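Cable tips from my second try at a two-arm bench

If you're building a pair of arms at home, plan the cables before you plan anything else. I did it the other way round. I had the motors in, the grippers on and a cup of coffee in my hand, and then I watched the first arm reach out and yank its own plug. The replacement leads came from Zivley and took forever to show up, so I had plenty of time to think about what I'd done!

First tip: move each joint by hand, with the power off, all the way to both ends before you tie anything down. Leave your ties loose enough to slide. Once you find the spot where the cable goes tight, give yourself a bit more slack than that and only then snug them up. I bought a bag of 1000 ties and I'm not sorry – you'll cut off more than you keep.

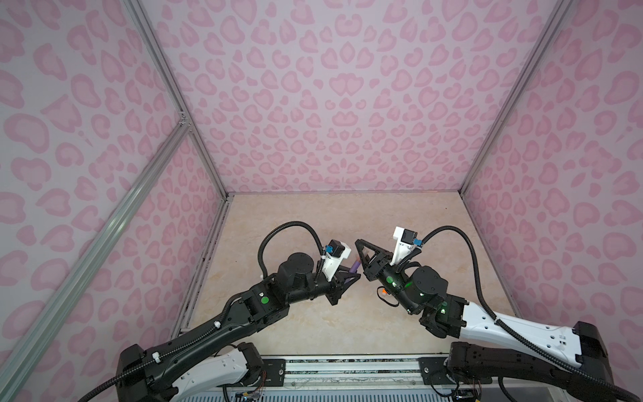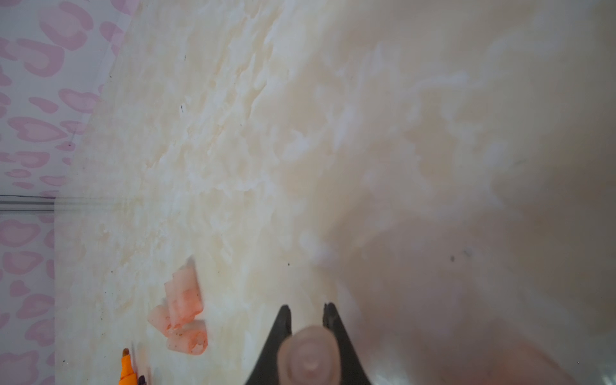
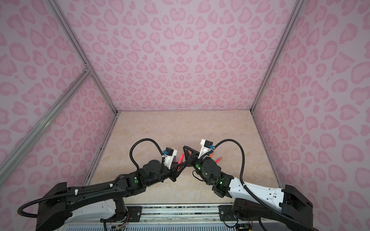
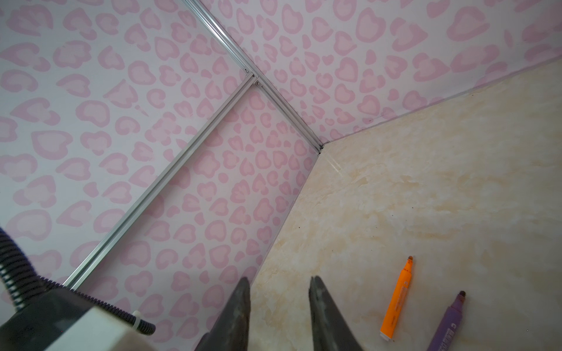 Corrugated sleeve is the best cheap upgrade I know for wires that have to bend all day. Get the kind with a split down the side so you can open it up when a wire goes bad (it will, and always the one in the middle). Buy a size bigger than you think, too. At the wrist I like a big loop, the way it rises over both arms in the third picture, and then I bring the sleeve back down along the link. It looks like far too much until you roll the wrist over and see where it all goes.

Sérgio Caldeira talked me into labeling both ends of every lead, and I grumbled, and he was right. Masking tape and a fine pen will do, with clear tape over the writing so it doesn't rub off.

For screws that keep backing out of the frame, a drop of the blue, removable threadlocker is plenty. Keep it well away from plastic parts, as some plastics crack if it gets on them. My 8 mm wrench lives on a hook by the bench now because I got tired of hunting for it.

Last one for today: check your crimps with a gentle tug before you slide the sleeve on. I skipped that in September and had to pull a whole arm's worth of wiring back out to get at one bad pin. Next up is the power supply box, once I've decided where to put the switch.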